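Kakier brings repair evenings for kitchen goods to Akthorpe

The housewares company Kakier will open a repair workshop in Akthorpe in December. Residents can bring small kitchen items that are bent, loose or missing a part, and repair them together with a trained employee. The workshop has 10 work places and is open in the evening from 6 p.m.

The idea came from the customer service department. Last year it received many questions about spare parts, and most of them were about very small things: a rubber foot, a screw, a lid handle. Until now, the company could only offer a new product in such cases.

"People do not like to throw away something that still works for the biggest part," says Bram Cuypers, who is responsible for the project at Kakier. "We had the parts in our warehouse, but we had no way to give them to the customer. I found this a pity."

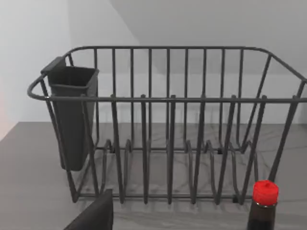
For the opening, the company has put together a stock of 1000 spare parts, divided over 200 types. Parts that cost less than one euro are free. For other parts the visitor pays only the purchase price. Products of other brands are also welcome, but Kakier cannot promise that a fitting part is available.

The workshop is located in the former showroom of Maes, next to the bus station. Maes has given the room for the first year without rent and also delivers the tools. Electrical appliances are not repaired by the visitors themselves - these are checked by a technician from the repair firm Brusia, who is present on the first evening of every month.

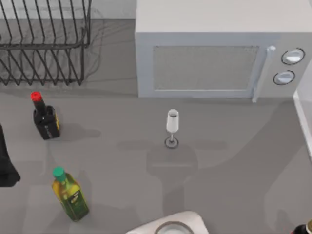
A kitchen counter with dish rack and microwave oven.

During the first month, 100 visitors can reserve a place in advance. After that, it is also possible to come without a reservation. Children under 12 are welcome together with an adult.

Kakier will decide next summer if a second workshop is opened. "First we want to learn which repairs are asked the most," says Cuypers. "Maybe we must also change some of our products then."

Reservations can be made at the Kakier store in Akthorpe or by telephone through customer service.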